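2019-06-04

Back from the sleep clinic talk at Skondton and I am still not convinced. The speaker said over 600 people had tried the Cliretti method and that most of them slept better by August. Most of them compared with what? She didn't say, and the slide had moved on before I could find my pen.

The idea is simple enough. You take everything with a screen out of the bedroom, you go to bed at 10, and you write down how you feel in the morning. For this they want 100 dollars and a notebook. I have a notebook. My grandmother went to bed at 10 all her life and complained about her sleep at every breakfast.

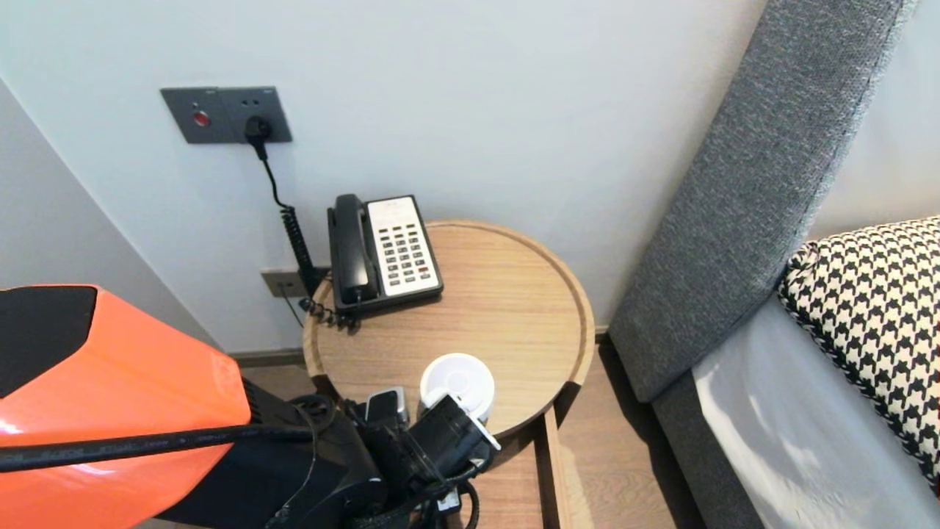
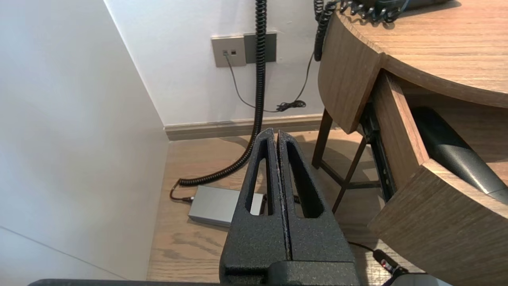

Round wooden table in the corner, and the same corner from lower down.

The Proltetti people were there too, with their pillow. I held it. It is a pillow. The leaflet says 3350 tiny air pockets, and I would like to meet whoever checked.

What bothers me is that I do sleep badly, and I went because part of me wanted to be talked into something. Awake at three again last night, going over the gas bill and whether I was rude to the woman at the Trịnh bakery (I was, a little). I doubt a pillow would have helped with either.

Still, I might try the early bedtime for a week – it costs nothing and I can stop when I like. No notebook scores. If I feel better I'll probably put it down to the cooler nights anyway. Need to call about the gas tomorrow.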